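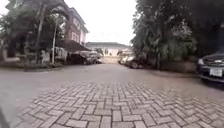 Saturday, March 26, 2022

Barnness site, delivery cart, week 4 of running with the crew.

Came in on the weekend to get this written up before it leaks out of my head. Good week! The cart did the lane run from the office to the far building and back all five weekdays, and the people on shift have started sending things with it without being asked. On Thursday I saw somebody put a box of door keys in the bin, hit go, and walk off to do something else. I was so pleased I forgot to log the start time.

Trip total is 271 as of Friday night. Of those, 51 needed a person to step in, and most of those were in the first two weeks. I want to split the step-ins by cause before anyone quotes that number at Irkurell, as a good chunk of them were the lid latch and had nothing to do with driving.

Driving notes

Herringbone paving to smooth road: the seam is fine at walking speed. The blocks still put a buzz into the wheel odometry, worse when we come at the pattern on a slant. Dropped the speed limit on the blocks only and the buzz shrank to something the filter can live with. Left the smooth part alone.

Wet sheen on the road is still the thing I'd like more data on. Shiny patches down the middle, dark patches along both sides, and the free-space map goes speckly where one turns into the other. It never stopped the cart, but it slows down and looks nervous. Tomodow has a newer ground model, ask for it Monday.

Parked cars: dark cars under the trees on the right are picked up later than I want. Same with the ones in the shade of the carport roof. Lidar has them, camera is late, and the fusion waits for both. Try letting lidar win inside the close zone.

The thin white pole by the palm gets found every time now. Lovely. In November we were losing it on half the passes.

What it's doing to people's days

I keep wanting to write this bit up properly so I'm at least putting down the raw version. The grounds crew used to do the walk with linens, parts and paperwork, and it was split up by whoever was nearest. Now the walk is mostly gone, and what came in its place is loading, unloading and answering the cart when it calls for help. Loading is quicker than walking but it comes in lumps. Two people told me they miss the walk, since it was when they talked to the residents and noticed things like a blocked drain or a loose branch. That's a real loss and I hadn't thought about it at all. We talked about keeping one walk a day on the schedule, on foot, no cart. I think we should do it, and the shift lead likes it too.

The other thing is who gets the help call. It goes to the radio in the office, so the office person has become the cart person by default. They're great at it (much better at reading the status light than I am) but it isn't in their job and it interrupts the phones. Engelbrecht has the paging add-on that rotates the call around the shift. Price it.

And the training sheet is too long. People learn it by watching each other for one trip. Cut it to a single side with the stop button first.

Battery

Full loop out and back with the heavy bin leaves plenty. Did 200 lid cycles on the bench with the new latch, no misses. Fitting it to the cart Monday before the first run.

To do

Split the 51 by cause
Lidar priority in close zone, test with the dark cars
Tomodow ground model
Engelbrecht quote for paging
Short training sheet, get the crew to mark it up
Put the daily walk on the April rota, check with shift lead
Find whoever has the spare charger key

Also the beeper. Three people have now asked for it to be quieter in the mornings and one has asked for it to be louder. Going to try a different tone before I touch the volume.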